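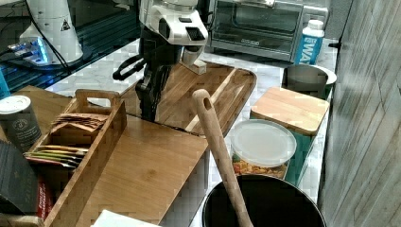
Prodwood notes, board and tray care

Running notes on oiling and fixing wooden kitchen stuff, kept as plain text so anyone can copy it. Started as a list on the back of a receipt, now its this. Covers cutting boards, serving trays, spoons, the odd caddy. Bamboo gets its own rules, it drinks less oil than maple and goes fuzzy if you sand it too hard. A long bamboo tray with raised edges and a lighter stripe down it, or a big pale flat board with stripy grain, same treatment for both. Slatted caddies are a pain, do the cut-out handle first while your hands are still clean.

What's in here

boards.txt - oiling, sanding, smells
trays.txt - edges, rings from mugs, warping
joins.txt - glue lines that opened up
brekow.txt - notes on the Brekow oil/wax mix, mostly Kenta Tamura's
old/ - don't use, kept for reference

Quick version

Wash, dry standing up overnight. Never flat on the bench, the underside stays damp and the whole thing cups. Sand with 400, wipe, damp cloth to raise the grain, dry again, then 600 if you can be bothered. Thin coat of food-safe oil. Leave it. Wipe off whatever's sitting on top. 2 coats for maple, 3 for anything that came to you grey and thirsty. Bamboo usually one then see.

Colour will go darker with the first coat. Mostly settles.

Smells

Onion: coarse salt and half a lemon, rub, rinse, dry. Fish: same but do it twice. If it still smells, sand it. Don't soak anything, ever.

Known problems

- Brekard paste leaves a white haze in cold kitchens. Warm the tin in a bowl of water frist.
- The Ostapchuk method (oil, bake low, oil again) worked on spoons. Split one glued board. Not recommended for anything with a join.
- Walnut oil section is thin. Nut allergies, so I stopped using it.
- Times in trays.txt were all done in April, dry house. Go longer if yours is humid.

Changes

Kenta rewrote the wax part, much clearer now. Took out the vinegar advice. Fixed grit order in boards.txt, was backwards, sorry.

To do: end-grain blocks, labelling the jars, a proper bit on mould.

Use it however you like. Fixes welcome, keep them short.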